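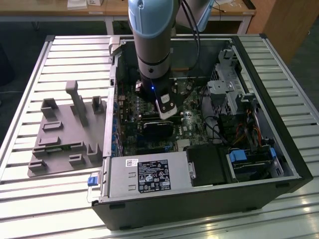

*A Dell tower opened up on the bench, with the drive cage on the right.*

# House tips from a bus-and-train household

We gave up our second car in September, and since then two adults have been getting to work on the Hallell line and whatever bus happens to meet it. I love it more than I thought I would (I read on the way in, I nap on the way home!), but our house was set up for people who leave through the garage with a coffee in the cup holder. These are the changes that stuck.

## By the door

Our hallway is narrow, so there's one shelf and one row of hooks and that's it. The shelf gets the things that leave every morning. The hooks get bags, and a bag on a hook has to be packed already. If mine still needs its lunch, it stays in the kitchen so I can't grab it half ready.

I stuck a cheap clock over the shelf and set it to the right time. My mother always ran hers fast, and all that ever did was teach us to do subtraction. The walk to Stositz station takes me seven minutes in sneakers, a bit longer in anything with a heel, so I leave the heels at work and carry nothing on my feet that I wouldn't run in.

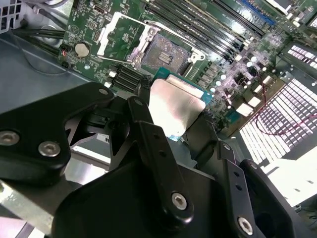 Transit cards are the thing we used to lose most. They went through the wash, they went down the side of the couch, and one spent a month in a library book. So now each card has a slot and it never goes anywhere else: his is the front pocket of the gray wallet, mine is a clip inside my bag. I got fussy about it, I admit. Look at that silver-topped processor held just in front of an open socket — a part like that has one place to go, and I try to treat the card the same way. If I've got it in my hand, I'm either tapping in or putting it back in the clip. The spare lives in the cutlery drawer, with enough on it for a round trip, and anyone who borrows it owes me a top-up by bedtime.

## Wet weather

Umbrellas first. Open them in the bathtub when you get in, handle up, and hang them on the shower rail once they stop dripping. A folded wet umbrella smells like a pond by the next morning. For shoes, newspaper still beats everything. Ball it up loosely, change it once before bed, and keep the shoes away from the radiator or the soles start to lift.

For coats, I put a boot tray under the hooks and lined it with an old towel, folded in half. Wash the towel with the regular load. Please don't use fabric softener on it, it stops soaking anything up.

My backpack isn't waterproof, whatever the tag said, so the laptop rides in a plain zip bag inside it. A pillowcase works too if the rain is light.

## Dinner when the connection doesn't

I check Drulurix before I leave my desk. It's the app our buses use, and it's usually right about the big delays and wildly hopeful about the small ones. If it shows anything odd, I text home and whoever gets in first takes a bag out of the freezer.

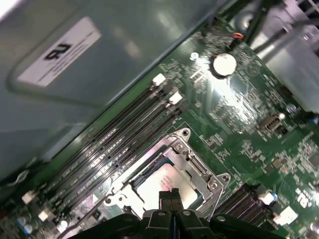 The bags are the whole trick. I cook a double pot of chili or lentil soup, let it cool, and freeze it flat in 2-cup bags on a cookie sheet. Flat bags stack like books and thaw in a pan with a splash of water while you're changing out of your work clothes. Write the name on the bag before you fill it! Marker doesn't take on a cold, damp bag, and frozen chili looks an awful lot like frozen pasta sauce.

I use the round tubs from Zarei, our corner deli, for rice. A tub holds enough for two hungry people. Loosen the lid before it goes in the microwave.

And keep something in your bag for the platform. Mine is a little jar of nuts, 200 calories or so by my guess, and it has saved me from the vending machine many times. Crackers turn to dust. Bananas, well, you only make that mistake in a good bag once.

## Cleaning the bag itself

Empty it over the sink every couple of weeks. Turn the pockets inside out, shake, then go along the seams with a dry toothbrush. Wipe the straps with warm water and a drop of dish soap, and hang it by the bottom loop to dry if it has one.

I also keep old train timetables, the paper ones, because they're just right for lining the vegetable drawer. Swap them out when they get soft.

*Marloes Stevens*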